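Rice, again

Most of August went into the rice task. I have been gathering demonstrations for the arm in the evenings, usually starting at 6 when the light in the back room stops moving around so much, and I'm finally at 200 episodes that I would call usable.

The setup is the same one I settled on in Otport. I drive the arm by hand through Pruvix, the wrist camera records, and each run gets saved with a one-line instruction. For this batch the lines are things like "put the spoon on the plate" or "move the carrot to the red tray." Garrido, the small policy I'm training, only sees the wrist view and the text, so the clutter has to be real clutter. I change what's on the table every few runs.

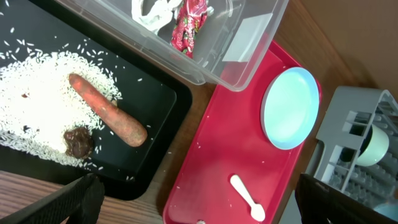 Wrist camera view: carrot on the rice, plate and spoon on the red tray.

Loose rice is a pain. It rolls off the tray, it gets onto the other tray, and two runs with identical moves leave different piles behind. I used to sweep up between episodes. Now I leave the strays until the end of a session, and the only thing I reset is the main heap.

The spoon is the hard object. It's small and sits low, and I have to come down nearly to the tray before closing the fingers. My first 99 episodes had too many clean grabs in them, because I kept throwing out the ones where I missed and tried again. Garrido learned from that and froze whenever it missed. I now keep the misses as long as I recover within the same run - it makes for ugly data, but the policy does retry.

I also throw out anything where I stop to think. A long pause in the recording teaches it to pause.

Next is the same task on the other table at Nurnodstead, which is 2 inches lower. I expect the spoon grabs to fall apart there. If they do, I'll record another batch at that height and mix it in with this one before I train again.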